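Lista: materiales-aula
Asunto: Re: tablero de arce y piezas de formas, sujeción y criterio de reposición
De: Bevan Henare
Jueves, 16:40

Martti, respondo entre líneas y añado lo que faltaba del hilo de febrero.

Martti Koivisto escribió:
> Hemos recibido el tablero de Grestau y lo tenemos sobre la mesa perforada.
> Dos dudas antes de cerrar la ficha:
> a) ¿Aceite o barniz para la cara superior? El de Anlow venía barnizado
> y las piezas resbalaban al apoyarlas de canto.
> b) El juego de formas de Makris, ¿se repone por pieza suelta o por color?
> En Humeda nos faltan dos azules y no sé si pedir el juego entero.

a) Aceite, una mano fina, y lijado previo con grano 100 en el sentido de las lamas. El acabado con 300 que figura en la versión anterior de la ficha deja la superficie demasiado pulida para lo que queremos. No lijéis a través de la unión entre lamas: el arce claro y el algo más oscuro se comportan igual, pero la raya transversal se ve mucho con luz rasante.

Sobre la fijación: tornillos pasantes a la retícula de la mesa, apretados a mano y repasados al cabo de una semana. Con mordazas de canto el tablero se levantaba por el centro en cuanto cambiaba la humedad del local. Si la cabeza del tornillo sobresale, hay que dejar esa franja del borde fuera de la zona de trabajo y anotarlo en la ficha, apartado 3.

b) Por pieza suelta. La referencia de Makris es de forma más color, de modo que un prisma triangular azul y un cubo azul son dos líneas distintas de pedido. Pedir el juego completo sale a cuenta únicamente si faltan piezas de tres colores o más. Comprobad antes la cara superior de las estrellas: las de la remesa vieja son lisas, las nuevas llevan una textura fina, y mezcladas en la misma caja dan problemas al clasificar por tacto.

Para la disposición de partida propongo no usar plantilla. Basta con repartir las piezas en arco abierto, dejar despejada la mitad delantera del tablero y juntar un color a un lado, para que el ejercicio de separación tenga alguna dificultad. Los cilindros, de pie. Las estrellas pueden quedar tumbadas y en contacto con otra pieza.
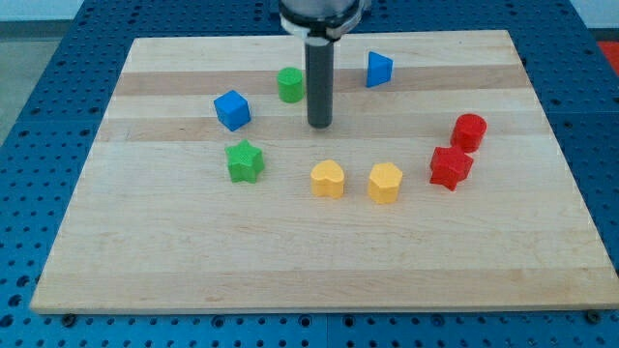 Tablero de lamas de arce sobre mesa perforada, con piezas verdes, azules, amarillas y rojas.

Queda pendiente la caja de almacenaje. La bandeja de 33 cm admite el juego en una sola capa, pero el corazón y el pentágono se traban si se guardan contiguos; yo pondría un separador de cartón entre ambos. Si alguien tiene medidas de la bandeja nueva de Anlow, que las mande a la lista antes de que cierre el pedido.

Bevan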